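*Revised June 2018. Covers the Rumska Latin reader, desktop edition.*

## Section 4: Setting up your first reading

You've installed the program and typed in your license code, so now comes the good part. By the end of this section you'll have a real page of Latin open in front of you, with a dictionary one click away and your own notes in the margin. If you've spent years with a paperback text, a fat lexicon and a commentary all sliding off the same desk, you're going to enjoy this!

Set aside one quiet sitting for it. The steps go quickly, but most people stop and start reading halfway through (we do it every time we test a new build).

### 4.1 Choose your text library

1. Open Rumska and click **Library** in the top bar.
2. Pick **Starter Shelf**. It holds 60 short works and excerpts, graded from first-year prose up to full-strength verse.
3. Click **Download Shelf** and wait for the green check mark.
4. To add the larger shelf, choose **Hollis Collection** from the same menu. It contains 356 texts, including inscriptions and a wonderful run of late letters that hardly ever make it into classroom anthologies.

**Note:** You can download both shelves. Texts that appear in both are stored once, and your notes carry over between them.

**Caution:** Don't close the program while a shelf is downloading. If the download stops partway, open **Library > Repair** before you try again. Starting over without the repair can leave you with two half-finished copies of the index, and searches will then skip lines.

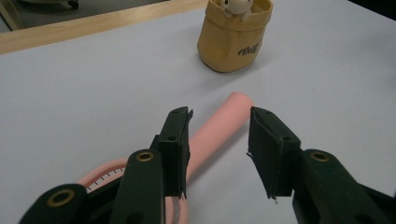
### 4.2 Connect the dictionary

Rumska comes with the Nisar Short Lexicon built in. It's a lovely piece of work, with plain-English definitions and principal parts written out in full for every verb.

1. Go to **Settings > Word Tools**.
2. Check the box beside **Nisar Short Lexicon**.
3. Under **Lookup Style**, choose one of these:
 - **Pop-up** shows the definition in a small box over the text.
 - **Side panel** keeps definitions in a column on the right and remembers the last 12 words you looked up.
 - **Hold** shows the definition only while you press the mouse button.
4. Open any text and click a word to test it.

We love **Hold** for review. You get one peek, then the definition vanishes and you have to finish the sentence on your own. For a passage you've never seen, try the side panel first.

**Note:** When a form could belong to more than one word, Rumska lists every possibility. It won't choose for you. Seeing *regis* offered as both the genitive of *rex* and a form of *rego* is a great little grammar lesson, and you'll start spotting these doubles before you click.

### 4.3 Set long marks and spelling

Editors of Latin texts don't agree on everything, and neither do teachers. Match the program to whatever you're used to.

1. Go to **Settings > Display**.
2. Turn **Macrons** on or off. Beginners usually want them on.
3. Under **Letters**, choose **u/v separate** or **u only**.
4. Leave **Consonant i** alone unless your class uses *j*.
5. Click **Apply to all texts**.

**Caution:** **Apply to all texts** also changes the spelling inside any passages you've pasted in yourself. Export a copy first if you're preparing an edition and need the original spelling kept exactly.

Macrons have been checked by hand across the whole Starter Shelf. In the Hollis Collection they're complete for 187 texts so far. A small "m" next to a title means its marks are finished. We add more with each update, and verse comes first so that you can scan lines with confidence.

### 4.4 Make a reading plan

1. Click **Plans > New Plan**.
2. Give it a name. (Something simple like "Letters, spring" works well.)
3. Drag in one or more texts from your library.
4. Choose a daily amount. For prose, five to eight lines is a happy pace for a second-year student. For verse, try four.
5. Click **Start**.

Each day the program opens at your next line and shows yesterday's passage, grayed out, just above it. Please reread the gray part! It takes a minute, and it makes a huge difference to how the new lines flow.

If you miss a day, the plan waits for you. Nothing piles up. To catch up on purpose, choose **Plans > Read Ahead**.

### 4.5 Keep notes in the margin

1. Select a word, phrase or line.
2. Press **N**.
3. Type your note and press **Enter**.

Notes can be tagged *grammar*, *meter*, *history* or anything else you like. Click a tag in the left column to see every note that carries it, across all your texts. After a few months this turns into a personal commentary, and browsing it is a real pleasure.

To print a text with your notes, choose **File > Print > Facing Notes**. Latin goes on the left page and your notes on the right, with line numbers matched. Leave the margins at their default width the first time you try it; narrower settings can push long notes onto the following page.

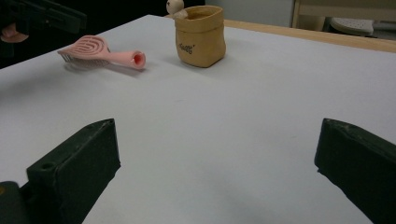 *Fig. 4-2. Tabletop with a pink hairbrush.*

### 4.6 Share with a class

Teachers can send a text, a plan and a set of notes together in one file. The Keltville summer reading group has worked this way since March, and several of the tagging features above started out as their requests.

1. Open the plan you want to share.
2. Choose **File > Export Class Packet**.
3. Check **Include my notes** if you'd like students to see them.
4. Save the packet and send it however you normally send files.

Students open it with **File > Import Packet**. Their own notes stay separate from yours and appear in a different color.

**Note:** Packets made in this version can't be opened in version 1. Ask everyone to update before the first meeting.

Go on to Section 5 for scansion tools and the verse trainer.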